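The wrong lesson from Iltgate
Opinion, April 2026

Last October a robot cell at the Kandelach repair works in Iltgate pulled a live supply lead out of a control board. The arm had been told to move the lead aside. It gripped the wire, met resistance, and kept going until the crimp let go. The loose end touched the metal edge of the board, the supply tripped, and the cell stopped. A technician standing within reach was not hurt.

The works published its report in the new year, and most of the comment I have read since then has been about the software. The software did have a fault. A force limit that should have applied during the whole move applied only while the fingers were closing. That has been corrected, and I have no complaint about how it was corrected. My complaint is that the trade has treated the correction as the end of the matter.

I spent 15 years repairing industrial controls before I started writing about them, and the first thing I was taught was to prove a circuit dead before putting a hand near it. The second was never to pull on a wire. You hold the connector body, you release the latch, and you ease it out. If it will not come, you stop and look. These rules are older than any of the machines we are now arguing about, and they were written after people had been injured.

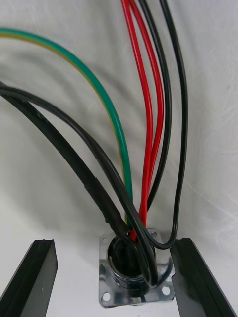 Wiring is hard for a machine for the same reasons it is hard for an apprentice. Wires cross each other. They have some spring in them, and they carry a pull on one end through to the other. A stiff cable lying over a thin one can hide which of them is under strain. A person feels that in the fingers well before anything gives. A gripper with a force reading can be made to notice it too, provided somebody has decided in advance what counts as too much and has checked that the limit is in force at every stage of the job.

At Kandelach somebody had decided. The figure was in the risk assessment. What was missing was a test on a wire that was meant to stay put. The report lists 1,820 trial moves carried out before the cell was accepted. Of these, 1,615 were done on loose harnesses with nothing at the other end. The remainder used real boards, and in every one of those the lead had been left with enough slack to move freely. The fault could not have shown itself in any of them.

I do not think the people who ran those trials were careless. They tested the job they expected to have. But a safety limit is there for the job you did not expect, and testing it means setting up the bad case on purpose. Clamp the wire. Tell the arm to move it. See whether the arm gives up. It would have taken an afternoon and a handful of scrap leads.

The second failing is the one that has had the least attention. The board was powered. The works had moved to live testing of repaired boards in the same cell, to save carrying them to another bench, and the permit that covered handling was simply extended to cover handling with the supply on. No new assessment was made. The report gives this a single paragraph near the back. I would have put it on the first page. 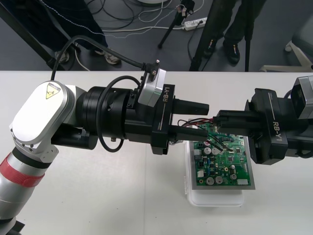
Two arms working on one board make the question sharper. Each arm may be within its own limit while the pair of them pull a wire tight between them, and a limit set arm by arm will not catch it. Kandelach's cell had two arms. On the day of the fault only one was holding the lead, so the report says nothing about the other case. I asked the works whether it had since been tested and was told that it was under review.

There is an argument on the other side, and I have heard it put well by people at Jernness, who build fixtures for this sort of work. They say that if every small fault leads to a new round of tests, no small workshop will be able to afford a cell at all, and the work will go on being done by tired people at the end of a shift, who also pull wires out. I accept the last part. I have done it myself. The cell at Iltgate was down for 72 hours, and that is a real cost to a firm of that size.

But the tests I am asking for are not large ones. I would ask for three things before an arm is allowed to handle wiring on a board that could be live. The supply should be isolated at a switch the robot's controller cannot override, and proved dead by a person. The pull limit should be tested against a fixed wire, with one arm and then with both. And any change to the job, including a change that seems to be only about saving a walk to the next bench, should send the permit back to whoever signed it.

Kandelach has done the first. Its report commits it to nothing on the other two, and the cell has been back in daily use since before the report came out.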